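What the Quote Leaves Out

5 min read

I bought my first gripper kit the way people buy gym memberships, in a rush of good feeling and without reading page two. The quote from Coetzee said $2166, I had $2166 in the budget line, and off it went. By March I was back asking for more money, which is a bad conversation to have when the thing on the shelf still looks brand new.

So this time I planned. We wanted a second handheld gripper for collecting demonstrations (pick this up, put it there, do it again) and I had two serious candidates, one from Ikance and one from Bramness. On paper they were close. The Bramness was cheaper, but its replacement fingertips came only as a full set at $66 a go, and soft fingertips are basically pencil erasers. They wear out! Ask what they cost before you ask anything else. 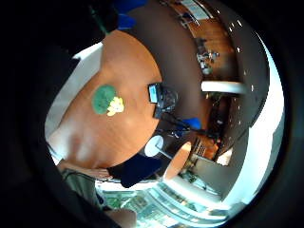 Then there's all the stuff that hangs off the gripper. Cables, for a start, and spares of those cables, and something to record onto. Storage was the line I'd gotten most wrong the first time. I'd put down one drive and we filled it before we'd finished with vegetables. The new plan has $581 for drives alone, and I didn't round it down to make the total prettier – I did that last time.

I'd also say budget for places. We work outside the lab a lot now, on whatever tables we can get, and the folks in Carkisdale who lent us space were lovely about it, but you still buy coffee, pay for parking and lose half a morning setting up. I put in $600 for the season and got teased for it. We'll see.

In the end I went with Ikance, mostly on the strength of a loaner. Both companies will lend you one if you push a little, and you should push. Hold it for a whole afternoon. Ten minutes at a trade show booth tells you nothing about your wrist.

The order's in. I kept back a little for fingertips.

Related
Leasing or buying your first arm
A beginner's guide to service contracts
Five questions for your equipment dealer
Where the cable money goes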